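最終更新：2018年2月15日

グリヌナチ(Grinunach)滞在制作プログラムについて、よくいただくお問い合わせをまとめました。応募を検討中の方、滞在が決まった方、滞在中の作家を訪ねる方に向けた内容です。募集要項と記載が異なる場合は、募集要項を優先してください。

## 応募の前に

### どのような人が応募できますか。

美術、映像、写真、音、テキスト、パフォーマンスなど、分野は問いません。学歴や受賞歴の条件もありません。ただし、滞在開始日の時点で成人していることが必要です。在学中の方も応募できますが、滞在期間中は授業や試験で長く離れることのないよう、所属先と日程を調整しておいてください。

### グループで応募できますか。

3人までのグループであれば応募できます。代表者を1人決め、申込書は代表者の名前で提出してください。滞在費の補助は1組に対する金額で、人数によって増えることはありません。寝室は2部屋です。3人で滞在する場合は、1部屋を2人で使っていただきます。

### 日本語が話せなくても参加できますか。

参加できます。事務局との連絡は日本語と英語で行っています。公開トークを英語で行う場合は、事務局が逐次通訳を手配します。ほかの言語を希望する方は、応募の段階で申込書の備考欄に書いてください。手配できないこともあります。

### 過去に参加した人がもう一度応募することはできますか。

前回の滞在終了から2年以上たっていれば応募できます。同じ企画の続きでもかまいませんが、前回の滞在で何をしたか、今回は何をするのかを分けて書いてください。

### 完成した作品を持ち込んで展示するだけの滞在は可能ですか。

できません。滞在中に制作、調査、試作のいずれかを行うことが条件です。展示だけを希望される方は、ミミエ(Mimier)が別に運営している貸しギャラリーの案内をご覧ください。

## 応募の手続き

### 応募に費用はかかりますか。

審査の事務手数料として、1件につき1000円をいただきます。応募を取り下げた場合や、選考に通らなかった場合も返金はありません。グループの場合も1件として扱います。

### 申込書はどこから提出しますか。

申請サイト「Zever」から提出してください。初めて使う方は登録が必要です。登録確認のメールが届かないときは、迷惑メールのフォルダーを見てから、事務局に連絡してください。郵送と持ち込みは受け付けていません。

### 提出するものを教えてください。

次の4点です。

- 申込書(Zeverの入力画面)
- 滞在中の計画書(A4で2枚以内、PDF)
- 過去の作品や活動がわかる資料(PDF1点)
- 希望する滞在時期(第3希望まで)

映像や音の資料は、資料のPDFの中に視聴用のリンクを記載してください。パスワードをかけている場合は、リンクのすぐ下に書いてください。選考期間中にリンクが切れていると、その作品は見なかったものとして審査が進みます。

推薦状は不要です。添付されていても審査員には渡しません。

### 計画書には何を書けばよいですか。

滞在中に取り組む内容、使う予定の部屋と機材、おおまかな日程を書いてください。書式は自由です。文章だけでも、図や写真が中心でも差はつけません。完成形が決まっていない場合は、決まっていないと書いていただいてかまいません。現時点でわかっていることと、滞在してから調べたいことが読み取れれば十分です。

予算表は任意です。材料費が補助の範囲を大きく超えそうな計画については、面談でお尋ねすることがあります。

### 提出後に内容を差し替えられますか。

締め切りまでは何度でも差し替えられます。最後に保存されたものが審査の対象です。締め切り後は、連絡先の変更だけ受け付けます。

## 選考

### だれが選考しますか。

書類選考はミミエの企画担当者3人が行います。面談には、外部審査員のガディサ・ウォルデマリアム(Gadisa Woldemariam)が加わります。面談はオンラインで、1組につき1回です。

### 何を基準に選びますか。

計画の内容、この場所で行う理由、期間と設備に対する実現の見込みの3点を見ています。地域を題材にしているかどうかは評価に関係しません。滞在時期の重なり方や、使う部屋の偏りも最終的な組み合わせに影響します。このため、評価が近い応募の間では希望時期の幅が広い方が先に決まることがあります。

### 結果はいつわかりますか。

6月中に、応募者全員にZeverの画面とメールでお知らせします。電話での問い合わせにはお答えしていません。

### 選考に通らなかった理由を聞けますか。

個別の講評は行っていません。面談まで進んだ方には、希望があれば短い所見を文書でお送りします。結果の通知に返信する形で申し込んでください。

### 補欠はありますか。

あります。辞退が出た場合に、時期と設備の条件が合う方から順に連絡します。補欠の順位は公表していません。連絡してから5日以内に返事がないときは、次の方に移ります。

## 滞在と設備

### 滞在期間はどのくらいですか。

1回につき30日です。短縮や延長はできません。途中で外泊する場合は、前日までに事務局に伝えてください。外泊が続けて7日を超えるときは、滞在を中止したものとして扱うことがあります。

### 制作室はどのような部屋ですか。

共同の制作室が1室、個室の制作室が2室あります。共同の制作室は42平方メートルです。作業台と椅子は備え付けのものを使ってください。台の配置は変えてもかまいませんが、退出時には入口に貼ってある配置図のとおりに戻してください。

床や作業台に塗料、接着剤、樹脂などが付くおそれのある作業では、必ず養生をしてください。養生用のシートは倉庫にあります。使った分は倉庫のノートに記入してください。スプレー塗料は室内では使えません。屋外の作業場を予約してください。 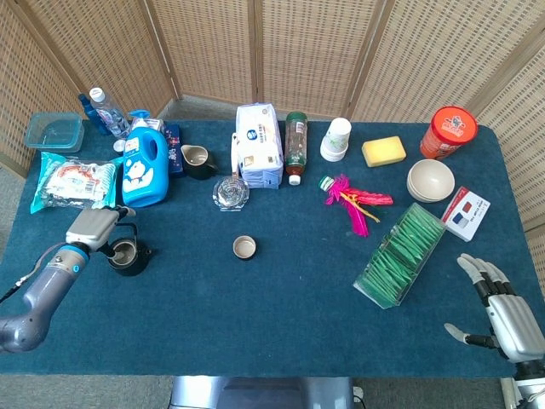

### 使える機材を教えてください。

プロジェクター、モニター、スピーカー、三脚、延長コード、基本的な手工具は無料で使えます。大型のプリンターは、用紙とインクの実費をいただきます。機材の一覧はZeverにログインすると見られます。

機材の予約は滞在者どうしの先着順です。ひとつの機材を続けて使えるのは3日までで、そのあとに予約が入っていなければ延長できます。一覧にない機材は、持ち込むか、ご自身で借りてください。借用費は補助の対象になります。

### 重い機材や大きな材料を搬入できますか。

搬入口は建物の裏側です。荷物用の昇降機はありません。2階の個室制作室に運ぶものは、階段を通れる大きさに分けてください。階段の幅と踊り場の寸法は、滞在が決まった方に送る資料に載せています。

先に荷物を送る場合は、到着日と個数を事務局に知らせてください。滞在開始の5日前から預かれます。着払いの荷物は受け取れません。

### 電気の容量に制限はありますか。

あります。共同の制作室では、壁ごとに回路が分かれています。熱を使う機器とプロジェクターを同じ壁のコンセントにつなぐと、ブレーカーが落ちることがあります。電気炉と溶接機は使えません。落ちたときは自分で戻さず、事務局を呼んでください。夜間は緊急連絡先に電話してください。

### 夜間も制作できますか。

滞在者は、夜間も制作室に入れます。ただし、大きな音が出る作業は事務局が開いている時間に限ります。隣は住宅です。窓を開けたままでの録音や再生も同じ扱いになります。

### インターネットは使えますか。

無線と有線の両方が使えます。ライブ配信など安定した回線が必要な場合は、有線で接続してください。固定IPアドレスは用意していません。

### 食事はどうなりますか。

自炊です。台所には調理器具と食器があります。冷蔵庫は共用で、棚ごとに部屋番号を付けています。調味料は前の滞在者が残したものを使ってかまいませんが、開封した日がわからないものは捨ててください。制作用の材料や薬品を台所の冷蔵庫に入れることはできません。冷やす必要のある材料は、倉庫の小型冷蔵庫に入れてください。

### 家族やペットと一緒に滞在できますか。

家族の滞在は、寝室に空きがある時期に限り認めています。応募の段階で人数を書いてください。滞在が決まってからの追加は、お断りすることがあります。ペットは連れてこられません。補助犬は同伴できます。

### 建物のバリアフリー対応について教えてください。

1階の共同制作室、台所、寝室1部屋、トイレと浴室は、車いすで利用できます。2階へは階段だけです。介助の方の滞在費は当方で負担し、グループの人数には数えません。必要なことがあれば、面談の前でもあとでも相談してください。選考の評価には含めません。

## 費用と補助

### 補助の内容を教えてください。

宿泊費と光熱費は無料です。このほかに、制作費と往復の交通費を補助します。金額は年度ごとに変わりますので、その年の募集要項で確認してください。食費と日用品は自己負担です。

### 制作費はいつ支払われますか。

半分を滞在の開始時に、残りを報告書の提出後に振り込みます。領収書の提出が必要です。宛名はご自身のお名前で受け取ってください。領収書の出ない支払いは、日付、金額、内容を所定の用紙に書いていただければ、事務局で認められるか確認します。

機材の購入は、滞在後に手元に残るものであっても、計画に必要であれば補助の対象にできます。パソコンとカメラ本体は対象外です。

### 保険には入れますか。

建物と備え付けの機材には、ミミエが保険をかけています。滞在者の作品、持ち込んだ機材、けがについては対象に入っていません。各自で加入してください。

## 公開と作品の扱い

### 滞在中に展示や発表をする必要がありますか。

期間の後半に、公開日を1回設けます。制作途中のものでかまいません。部屋を開けて来場者と話す、試写をする、朗読をするなど、形は自由です。公開日のほかに、トークを1回お願いしています。

滞在の成果をまとめて展示したい方は、翌年度の合同展「ハイル(Hailu)」に参加できます。参加は任意で、出展料はかかりません。

### 滞在中に作った作品の権利はだれのものですか。

作家のものです。ミミエが作品の寄贈や買い取りを求めることはありません。記録写真と短い映像は、広報と年報に使わせていただきます。使ってほしくない作品や場面があれば、公開日の前に知らせてください。

今後その作品を発表する際は、できる範囲でグリヌナチでの滞在制作について記載をお願いします。表記の例は滞在終了時にお渡しします。

### 作品を置いて帰れますか。

お預かりできません。退出日までに搬出するか、処分してください。処分費は制作費の補助から出せます。粗大ごみの回収は予約制で、ほぼ1000円の費用がかかります。回収日が退出日に間に合うよう、早めに申し込んでください。

### 報告書はどのような形式ですか。

A4で2枚程度の文章と、写真を3点以上お願いしています。提出期限は退出の翌月末です。年報に載せる前に、校正を1回確認していただきます。

## 見学と問い合わせ

### 応募前に建物を見学できますか。

滞在者のいない時期に見学日を設けています。日程はZeverのお知らせ欄に出ます。見学の有無は選考に影響しません。滞在者がいる間は制作室をお見せできませんが、公開日にはどなたでも入れます。

### 車で行けますか。

滞在者用の駐車場が2台分あります。使いたい方は、滞在が決まったあとに申し込んでください。見学や公開日に来る方の駐車場はありません。近くの有料駐車場を利用してください。

### 滞在中の作家に連絡を取りたいのですが。

連絡先はお教えできません。事務局あてにメールをいただければ、本人に転送します。取材の申し込みも同じです。

### ここに載っていない質問はどこに聞けばよいですか。

Zeverの問い合わせ画面から送ってください。件名に、応募済みの方は受付番号を入れてください。担当はミミエ事務局のソシナ・ワコ(Sosina Wako)です。返信には3日ほどかかります。滞在中の方は内線3931でもつながります。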